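Brorkuvbridge to reopen computer repair desk at library, with longer drop-off hours

By Yavuz Öztürkmen

BRORKUVBRIDGE, Sunday, May 9, 2021 – The public library's computer repair desk will take in machines again starting next week, the town said in a notice to residents. The desk has been closed since October.

Residents can bring in desktop computers and laptops for a basic check, cleaning and the replacement of common parts. The check is free. Parts are charged at cost, and no work that costs money will be started until the owner has signed for it.

The desk will be in the same ground-floor room off the Workneh Street entrance. The main entrance remains closed for work on the steps, and people arriving with heavy equipment are asked to use the ramp on the parking lot side. Short-stay parking by the ramp is limited to 30 minutes.

Drop-off will run from 10 in the morning until 8 in the evening on weekdays. Before the closure the desk stopped taking machines at 2 in the afternoon, and the library said that was the most frequent complaint in its last survey of users. There will be no weekend service for now.

The work will be done under contract by Pletix, a local repair firm that also looks after the computers in the town's two school buildings. The contract runs for one year and can be extended once. The town council approved it at its April meeting without debate, as part of a longer list of service renewals.

Under the agreement, Pletix will look at each machine within two working days and call the owner with a result. Simple jobs, such as a new drive, added memory or a failed power supply, are to be finished within a week if the part is in stock. Jobs that need an ordered part may take longer. The firm said some processors and most graphics cards remain hard to get and that it would not promise dates for them.

Phones, tablets, printers and televisions will not be accepted. Neither will laptops with swollen batteries, which should go straight to the hazardous waste counter at the Lunura Road transfer station. The counter takes them without an appointment.

Owners are asked to back up their files before bringing a computer in. The desk will not copy personal data from one machine to another, and the intake form includes a line stating that the town is not responsible for lost files. Passwords should not be written on the form. If a technician needs to log in, the owner will be asked to come by and do it in person.

Each owner may leave one machine at a time. Chargers should be brought with laptops, but monitors, keyboards and mice should be left at home. Machines that have not been picked up 30 days after the owner is called will be treated as donated.

Donated computers will be handled separately. Those that can be brought back into use will have their drives erased and will be passed to the library's loan program, which lends computers to households with school-age children. The loan period is one school term and can be renewed. The program had a waiting list for most of the winter, and the library said the list has become shorter but has not been cleared.

Computers that cannot be repaired will be taken apart and usable components kept for other repairs. The rest goes to the transfer station with the town's regular electronics collection. Residents who want their drive returned should check the box on the second page of the intake form.

The town has set aside money for parts for loan computers only. It does not cover repairs for individual owners. A discount for residents who receive heating assistance was discussed in the winter but was not included in the contract, and the town said it would look at the question again when the budget for next year is drawn up.

Masks are required at the desk and in the hallway. Up to two people may wait inside at once, and others will be asked to stand along the marked line outside. Appointments are not needed for drop-off but are required for pickup, and can be made by phone or at the main circulation desk.

The library is also bringing back its evening class on looking after a home computer. The class covers updates, storage space, safe passwords and how to tell whether an older machine is worth repairing. It will be held online through the summer and is open to anyone with a library card. Sign-up opens on the same day as the repair desk, and a printed handout will be available for people who cannot join online.

Intake forms can be picked up at either library entrance desk or at town hall. Large-print copies are available on request.

Computer components
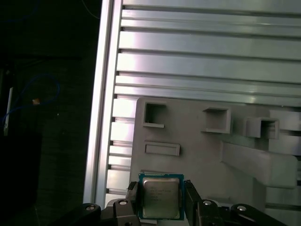
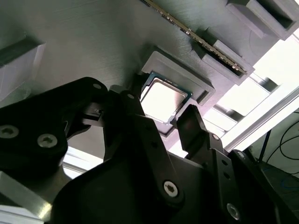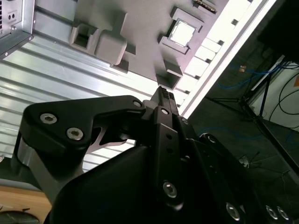
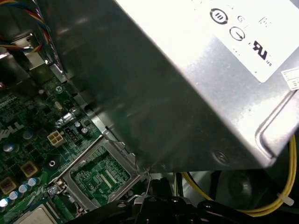
This page was last changed on the day of publication.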